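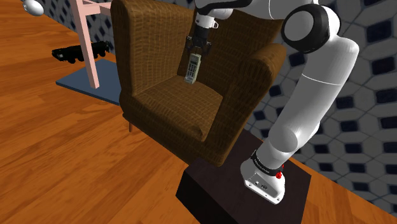

**Ornel Robotics Laboratory** · Posts by Yaw Nutsugah, Public Programs · Thursday, January 18, 2018

---

**1/** The laboratory held its winter open day this morning. We received 119 registered visitors, including two school groups and a delegation from Essien. This thread records the main points of the program for those who were unable to attend.

**2/** The simulation demonstration opened the day in the lecture room. The task shown at the top of this thread is taken from our household set: an arm on a fixed pedestal, a wicker-textured armchair, and a cordless phone handset at the seat, directly under the gripper.

**3/** Kwesi Appiah, who leads the simulation group, explained the choice of object. A handset is long and rectangular, and an arm that grips it near the top must still control the far end. The chair adds a back and two sides that the arm must reach over.

**4/** Visitors asked why the rooms look so busy. Mr. Appiah replied that floors, walls and nearby furniture are changed from one run to the next. The tiled wall and the dark wavy grain of the floor belong to one such room. A program trained against a plain gray background tends to do poorly elsewhere.

**5/** The group has prepared 124 household tasks to date. Of these, 28 involve seating of some kind: chairs, benches, stools and one hammock, which remains under repair as a model and was not shown.

**6/** A member of the Essien delegation asked whether results in simulation carry over to a physical arm. The answer given was "in part." Contact between fingers and a smooth casing is difficult to model, and the group does not report a task as complete on simulated results alone.

**7/** At 11 a.m. visitors moved to the workshop, where Zbigniew Sobczak presented the maintenance bench. He described the inspection schedule for joints and cabling and took questions on training routes for technicians. The apprenticeship leaflet is available at the front desk and by mail.

**8/** Fuseini Dogbe then spoke on the Waren project, our joint study of reaching and lifting tasks in homes for older adults. The study is at the interview stage. Households taking part have been asked which objects they most often drop or mislay. Telephones, eyeglasses and remote controls were named most often.

**9/** A correction to the printed program: the Waren talk was listed as 45 minutes. It was planned for 30, and the remaining time was given to questions. We regret the error.

**10/** The younger visitors were given time at the simulation desks in the afternoon. Each pupil set a starting position for the arm and watched the run on screen. Abdul-Rahman Dramani supervised the session and has kept the 19 positions the pupils chose to save. They will be added to the test set under the schools' names.

**11/** Several visitors requested the slides. They will be posted on the public programs page next week, together with written answers to the questions we could not reach. Please note that the task files themselves are not yet open for download.

**12/** The next open day will take place in May. Group bookings of ten or more should be made in writing to the Public Programs office. The lecture room and workshop are both step-free, and a hearing loop is available in the lecture room on request.

**13/** The laboratory thanks all who attended, and the teachers who accompanied their classes. A gray child's scarf and a lunch box were left in the lecture room and may be collected from the front desk.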